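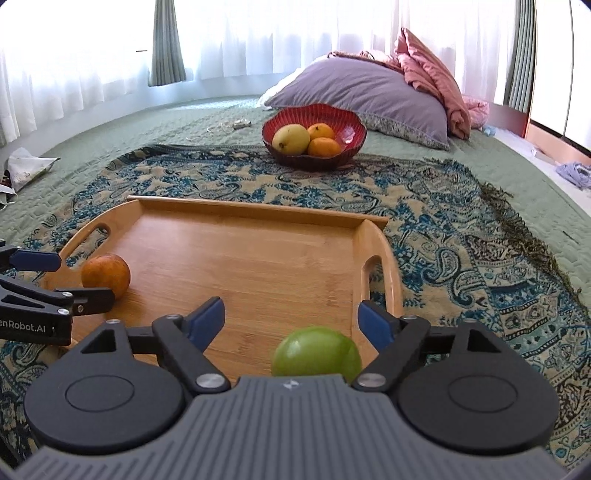
Sotomayor, 9/12/23

Open day at Mivero, second demonstration. The task was fruit and a wooden tray, worked on the bed with hand grippers. The guests stood at the door and asked mostly about the pads. I wrote the answers on page 36 – please check my spelling of Clidow there.

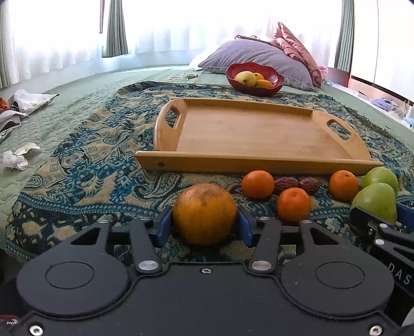 One guest wanted to know if soft fruit gets marked. I could not answer well. For January: ask Nodetti for spare pads, and prepare a shorter talk.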